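12 Feb 2022
Kibet Wanyama

Workshop notebook, Lanberg rental house. The guest manual and the listing text were compared room by room this morning. The listing gives the pool terrace as 390 sq. ft.; the plan supplied by Irkano gives 262. The plan figure is to be used until the terrace has been measured again. 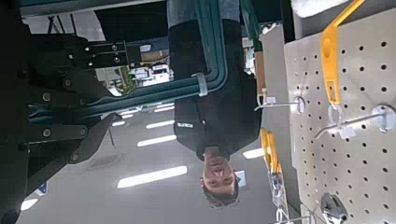 2 min read

The second media room is to be listed as a sleeping area only if the sofa bed from Tanui is delivered before April. The Nemby door lock accepted the test code on 32 of 40 attempts -- all eight failures occurred with the code entered quickly. Guests should be advised to pause between digits. The wording for the manual remains open, and colleagues are asked to enter suggestions on the facing page. Pool heating charges have not yet been reviewed.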